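Sundier method

The Sundier method is a way of training two-armed robots to handle stemware and other awkward tableware from human demonstrations. Developed at Milleo, a small lab in Traltbridge, by a group under Tormod Sæther. Name comes from the lab's first test bench, no other meaning.

Background

Earlier work at the lab (the Berge controller) used one fixed camera and one policy for both arms. Fine for cups. Poor for anything with a stem - the bowl hides the foot, or the other arm hides both. Sæther's group kept the fixed view and added a small camera on each gripper, then trained on all the views together.

Method

An operator guides both arms through a task while joint positions and video are recorded. Each recording is cut into short stretches, labelled by which arm is leading. The policy then learns two things at once: the next movement, and which arm ought to wait. The waiting part is the main novelty. Most collisions in the Berge runs came from both arms going for the same spot.

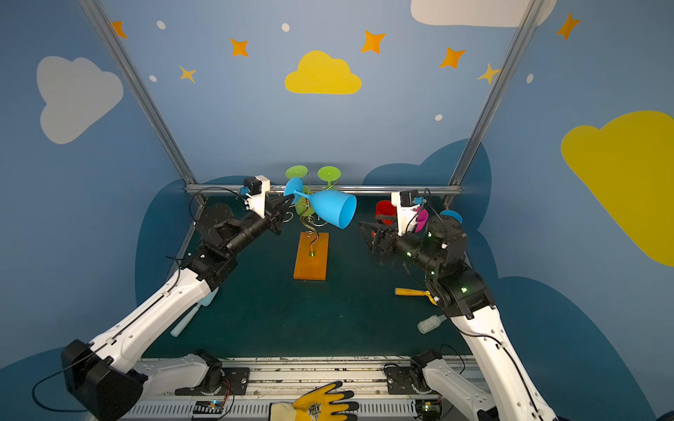 Left arm holding a light blue glass sideways near the glass holder. Two green glasses hang upside down on the stand.

The usual task is hanging glasses by the foot on a curly metal stand. Cups, brushes and other clutter are left on the table on purpose, in a new layout each session, so the policy cant lean on fixed positions.

Training data

The first set had 542 demonstrations, later extended to 1000. Adding more of the same layout did little. Adding new layouts helped a good deal, mainly with glasses standing close to a wall or next to eachother.

Wrist views carry most of the detail near the moment of grasping. They are also the noisiest input, with blur and fingers blocking part of the view. Blurred stretches are kept in the set. An early version filtered them out and did worse.
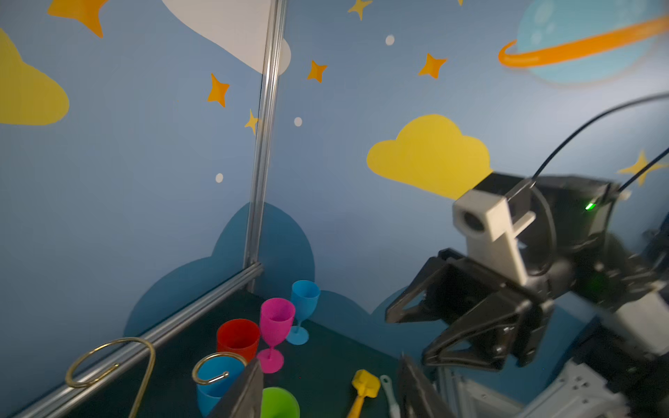

Wrist camera view, with the second arm partly motion-blurred at right. Red cup and two stemmed glasses beyond the fingers.

Results

Over 800 trials the method hung the glass correctly in 86 per cent. Most failures were at the final hook-on, foot of the glass catching the side of the wire. Dropped glasses were rare. Runs with the waiting signal switched off were quicker but had far more clashes between arms.

Limitations

Tested on one bench only. Clear glass not covered. Swapping the grippers means fresh demonstrations, and a version for three arms was started in November but has not been reported on.

See also

Berge controller
Learning from demonstration
Two-arm manipulation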